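叠碗停了又动:Hultberg现场工程师谈Plolcombe工作间的一次夹手

八月的一个下午,四点刚过,Hultberg在Plolcombe的工作间里,一台正在做叠碗任务的机械臂报了夹爪故障,停在桌子上方。操作员等了一会儿,看它没有动静,伸手去取夹在指间的碗。碗还没取下来,机械臂重新启动,向上抬起,操作员的右手食指和中指被夹在夹爪手指和碗沿之间。

伤得不重。两个指节淤青,皮没有破,冷敷之后当天就回家了,之后几天打字有些别扭。但这台机器随后停用,Truvstead项目的叠碗部分也跟着停下,直到原因查清、改动做完才恢复。

负责这套设备的现场工程师同意谈一谈经过,条件是不写姓名。当天受伤的操作员也回答了几个问题。谈话在工作间隔壁的小房间里进行,中间两次被打断,因为有人来问夹具备件放在哪个柜子里。

“我先说结论吧,省得你猜。”工程师坐下来就说,“机器做了我们让它做的事。那一行配置是我写的。”

Truvstead是一个做餐具整理的项目,要让机械臂把散放在桌上的塑料碗和杯子收拢、叠好。碗大小不一,颜色很杂,深浅也不一样,有的口宽底窄,有的几乎是直壁。工程师说,选这些东西就因为便宜、摔不坏,又足够麻烦。控制软件由Chuang提供,Hultberg自己写上层的任务程序,两边的接口在什么地方,后来成了调查里花时间最多的一块。

“抓碗不难。”他说,“两根手指,一根在碗里面,一根在外面,夹住碗壁就行。难的是放。你把一个碗放到另一个碗上面,它什么时候算放好了?人手一松就知道,手上有感觉。我们这边只有几个读数,夹爪开了多少,手腕受了多少力,再加上相机看到的。三样东西经常说的不一样。”

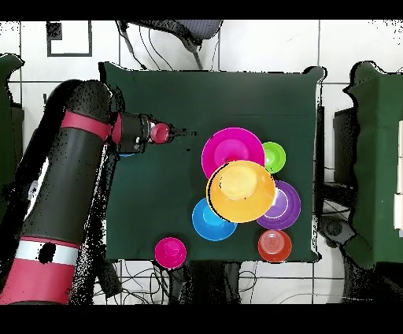

从上方看到的工作台,机械臂周围有成片的黑色缺损。

相机的毛病他讲得很细。塑料碗反光,机械臂表面也反光,画面里手臂边缘常常缺一块,夹爪伸出来的那一截尤其容易断断续续。平时影响不大,程序会拿前后几次的结果凑起来用。可在放碗的那一刻,夹爪正好和碗沿挨在一起,最需要看清的地方往往看不清。

“碗落下去以后,程序要问相机,指间还有没有东西。相机答不上来的时候,返回的是‘未知’。我们早期的程序把‘未知’当成‘没有’处理。这个在出事之前就改掉了,改成‘未知’就停下来报故障。所以那天它报故障,这一步是对的。”

那天的过程,他是照着日志讲的。任务进行到往一摞碗上再放一个。夹爪夹着碗沿下降,手腕读到接触力,程序判断碗已经碰到下面那个,于是发出张开命令。夹爪控制器回了一个“已收到”,随后没有再报到位。超过限定的时间,上层程序把状态记成夹爪故障,机械臂停住。

“夹爪为什么没张开?后来拆开看,是手指根部的一个小垫片翘起来了,卡在导槽里。手推一下就能过去,电机在那个电流下推不过去。垫片是之前换手指的时候装的,装得不太平。这件事单独拿出来不算什么,换手指的人按老办法装的,老办法里也没写要检查垫片。”

机器停住之后,操作员在旁边的键盘上看了一眼提示。界面上写着“任务已暂停”。这几个字,他们后来反复讨论过。

操作员的说法是:“我看到暂停,就以为它停了。以前停下来我都是这么处理的,走过去把碗拿下来,放回桌上,回来按继续。不按继续它不会动。我做过很多次。”

问到有没有按急停,操作员说没有:“按了急停,要重新上电,要重新找一遍零位,一来一回要15分钟。那天已经快收工了,我想把这一轮做完。”

工程师对这一点不愿意多怪操作员。他说,按规定,手进入机械臂的活动范围之前应该按下急停,这一条写在墙上的作业卡里,也培训过。“但是你也得看我们把这件事弄得有多麻烦。一个碗夹住了,一上午能碰到好几次。每次都按急停,一上午就没了。大家都不按,我也不按。我在那张桌子边上伸手进去的次数可能比谁都多。”
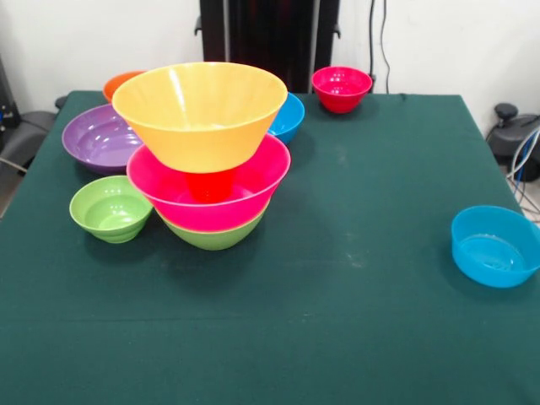
桌上叠放的与散放的碗。

那么机械臂为什么会自己恢复运动?

原因在一个叫“自动重试”的选项。项目早些时候做过一段无人值守的夜间测试,想看机器连续叠放能撑多久。夜里没有人按继续,碰到小故障整晚就白费了,于是工程师在任务程序里加了一条:故障状态保持30秒没有人处理,就自动清除故障,把夹爪再张开一次,然后抬起手臂,回到桌面上方的等待位置,重新识别桌上的东西。

“夜间测试的时候门是锁着的,里面没有人。那个条件下这么做没有问题,我现在也还是这么看。”他说,“问题是夜间测试做完以后,这一条没有关掉。”

它为什么没有关掉,说起来也很平常。夜间测试用的是单独一份配置文件,白天用另一份。后来有一次Chuang那边升级软件,配置文件的格式变了,两份都要重写。工程师图省事,把夜间那份转换好,复制一份改了几个参数,当作白天的用。速度改回来了,力的上限改回来了,自动重试在文件靠后的位置,没有改。

从那次升级到出事,中间白天跑了约1,000次叠放。自动重试为什么一直没有被发现?

“因为人手脚都很快。”工程师说,“停下来,操作员走过去,把碗拿掉,回来按继续,一般都用不了那么久。计时器还没到头就被清掉了。日志里找得到几次它真的触发过,那几次操作员正好在看别的,回头一看机器已经在动了,以为是旁边的人按的。没有人报,也没什么好报的,它动得很正常。”

那天的情况不同,是因为操作员在键盘前面多停了一会儿。提示里有一个平时不太见到的代码,操作员翻了一下手册,没有翻到,才走到桌边去。手伸到夹爪旁边的时候,计时正好到了。

自动重试先发张开命令。垫片还卡着,夹爪没有张开。按照程序的写法,张开命令发出200毫秒以后,不管有没有收到到位信号,都会接着执行抬升。夜间测试时这样写,是因为到位信号偶尔会丢,丢了就又卡在那里。于是手臂带着没有松开的碗往上走,操作员的手指当时正捏着碗沿往外推。

“手指先是被碗带着走,然后手一转,卡到夹爪里侧去了。”操作员一边说一边比划,“我叫了一声,另一只手去拍急停。急停在桌子角上,够得着。拍下去就停了。手抽出来以后我先看了一下碗,碗掉在地上,没摔坏。”

从手臂开始抬升到急停生效,日志显示手臂上升了15厘米。白天配置的速度不快,力的上限也调低过。工程师说,假如当时速度也忘了改,后果他不愿意去想。

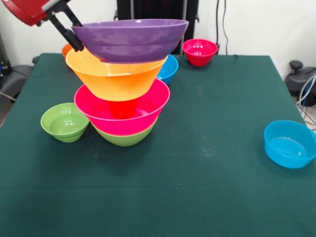
撰文:Truvstead项目通讯编辑部,发自Plolcombe

调查由Hultberg自己做,Chuang派了一名软件方面的人参加。前后开了四次会,工程师说头一次会开得不太好。

“头一次会上大家都在讲自己那一段没有错。夹爪那边说,命令收到了,机械卡住了,我们没有报到位,这是对的。Chuang那边说,底层控制器收到抬升指令就抬升,指令是上层发的,这也是对的。我说我的程序是按夜间测试的要求写的。都有道理,坐了一个上午。”

第二次会换了办法,把日志打印出来,从故障那一行开始,一行一行往下念,每念一行,问一句:这个时候站在桌子旁边的人知道什么?念到“任务已暂停”,操作员说,知道它停了。念到倒计时开始,操作员说,不知道。界面上没有倒计时。念到自动清除故障,操作员说,不知道。提示灯从黄变绿只有一瞬间,而灯在操作员背后。

“念完以后就没什么好争的了。”工程师说。

他们查出来的问题,按他的说法,有大有小,混在一起。垫片的事最小,也最好办,换了一种带定位边的,装反了就装不进去。换手指的步骤单里加了一行,装完要用手把夹爪从头到尾推一遍。

软件上改动多一些。自动重试从任务程序里整个拿掉了,没有留开关。以后再做无人值守测试,要用另外一套程序,启动时必须从门外的面板确认,工作间的门一开,程序就退出。抬升之前必须收到夹爪的到位信号,收不到就留在原地,等人来。“信号会丢,那就去修信号。”工程师说,“当初就该去修。那根线的接头有点松,我早知道它松。”

配置文件也重新做了。现在白天和夜间各自从头写,不许互相复制,每次改动之后由另一个人对着清单看一遍。他承认这一条执行起来很烦,已经有人抱怨过。清单第一版有好几页,看的人看到后面就走神,后来删到一页。

界面上的“任务已暂停”改成了两种说法。程序自己停下来的,写“等待中,可能运动”。只有安全控制器切断了动力,才显示“已断电停止”,底色也不一样。Chuang的人起初不同意,觉得“可能运动”会让客户紧张。Hultberg这边坚持要改,最后在Plolcombe的这套设备上单独改了,Chuang的标准界面改不改,他们还在谈。

编者问到,软件暂停和安全停止的区别,在培训里有没有讲过。

“讲过。”工程师说,“有一张幻灯片专门讲。软件暂停的时候电机还带着电,还在保持位置,随时可以接着走。安全停止是抱闸抱住,动力断开。考试也考。操作员答对了,我去翻了当时的卷子。可是在现场看过去,两种情况的手臂一模一样,都停在那里不动。”

操作员的回答差不多:“我知道有区别。那一下没想到要去分。”

最大的一处改动是急停之外多了一个东西。桌边装了一个使能按钮,伸手取碗之前按下去,安全控制器把手臂锁在原位,动力断开,但零位不丢。处理完松开,再到键盘前按继续,几秒钟就能接上。这样一来,取一个卡住的碗不必再付那一套重新上电的代价。

“这个东西一点也不新。”工程师说,“供应商的目录里一直有,我们采购的时候觉得有急停就够了,没有买。装它用了一个下午,大部分时间花在走线上,地上的线本来就多。”

使能按钮装好以后,他们统计过多少人会用吗?他摇头,说没有专门统计,只是自己坐在旁边看了几个上午。刚开始有人忘,伸手之前被旁边的人喊住。后来基本都按。操作员自己说,现在走到桌边,左手会先去摸按钮,有时候机器根本没开,也摸一下。 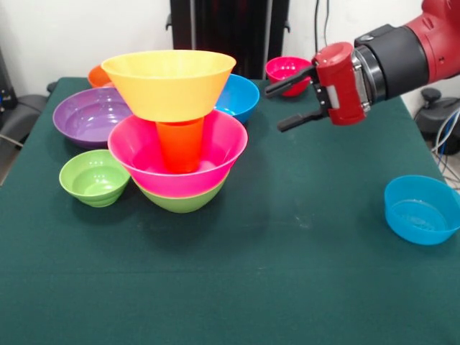

夹爪张开,停在桌面上方;左侧是叠好的碗和橙色杯子。

谈到这里,工程师主动说起另外一件事,他认为和这次夹手有关,虽然调查报告里没有写进去。

叠碗任务里有一些摆法本身就不稳。比如大碗套小碗还好,宽口的碗架在高杯子上面,重心一高,下面稍微碰一下就会歪。程序遇到这样的组合,放碗的时候会压得更轻,松手之前多等一会儿,接触力的判断也更容易出错。故障大多集中在这几种组合上。操作员见得多了,看到要放这种碗就会往桌边走,等着它出毛病。

“人会去适应机器的毛病,这我以前没怎么当回事。”他说,“他们站得近,是因为我们的成功率不够高。成功率高的话,他们坐在椅子上喝水就行了。所以你问我安全上做了什么,我也会把成功率那边的工作算进去。”

成功率这边的改进进展比较慢。一条路是改相机,换角度,加一个从侧面看的固定相机,手臂上方看不清的地方由侧面补上。侧面的相机看叠碗的高度很清楚,可是碗挡住碗的时候也没有办法,后面的小碗常常只露一点边。另一条路是在手指内侧贴压感片,直接判断指间还有没有东西。压感片试过两种,一种贴上去以后夹碗打滑,另一种读数漂得厉害,上午标好,下午就偏了。

他对压感片还抱着希望,最近在等第三种样品。样品说好上个月到,还没到。

Truvstead的进度因此往后拖了一些。项目另一头的杯子整理没有停,用的是别的工作台。叠碗恢复的时候,先用低速跑了200次,全程有人坐在急停旁边,手放在按钮上,什么别的事都不做。这项差事大家轮着来,工程师自己坐得最多。他说坐久了很困,后来改成每半小时换一次人。

低速测试里出过几次夹爪报错,每次都停住没有再动,等人按下使能按钮才处理。有一次碗塔整个倒了,杯子滚到桌子底下,机械臂也停在原位。当时在场的人都没有伸手去接。

编者问操作员,出事以后有没有想过换个岗位。

“想过两天。”操作员说,“主要是头几天听到电机响会往后缩。我跟他们说了,他们让我先去做标注,坐着看录像,看别人叠碗。看了一阵,觉得还是在桌边有意思,就回来了。”

回来以后,操作员提了一个要求:以后凡是有可能让机器自己动起来的功能,上线之前要当着操作员的面演示一遍,站在操作员平时站的位置上看。这个要求写进了Plolcombe工作间的规定。工程师说,头一次按这个规定做演示的时候,还真看出一个问题,机械臂回等待位置的路线会从键盘上方经过,坐着的人不会碰到,站起来就难说了。路线已经改到桌子另一侧。

还有几件事没有做完。安全方面的人提出要在桌子周围加光幕,有人的手越过桌边就自动停止。工程师赞成,但这张桌子三面都有人走动,旁边还有别的台子,光幕放在哪里、高度多少,画了几稿都不满意。椅子的靠背会挡住一部分光束,椅子又经常有人推来推去。眼下的办法是在地上贴线,要求机器运行时椅子不过线。贴线用的胶带在白地砖上粘得不牢,每隔一阵就要重贴。

另外是事故记录的问题。调查时翻出来的那几次自动重试触发,当时如果有人报一句“机器自己动了”,整件事可能早就查到了。现在键盘旁边放了一个本子,写什么都行,不用填表格,不用签名。工程师每周看一次。最近的几条,一条说左边的椅子有响声,一条说紫色的碗底沾了胶,抓起来会黏手指,还有一条只写了时间和“手臂抖了一下”。

最后这一条他查了两天,从日志里找到对应的位置,手腕的力传感器在那一刻有个尖峰,前后都正常。还没有找到原因,本子上那一行旁边,他写了“在查”。

谈话结束前,编者问他那份出问题的配置文件现在在哪里。他说存着,没有删,打印了一份夹在作业卡后面,自动重试那一行用笔圈了出来。新来的人培训第一天,他会拿出来给他们看,让他们自己先找哪一行有问题。

“到现在为止,找出来的有一个。”他说。

说完他回工作间去了,下午还有一组叠放要跑,新的手指刚装上,要先用手推一遍。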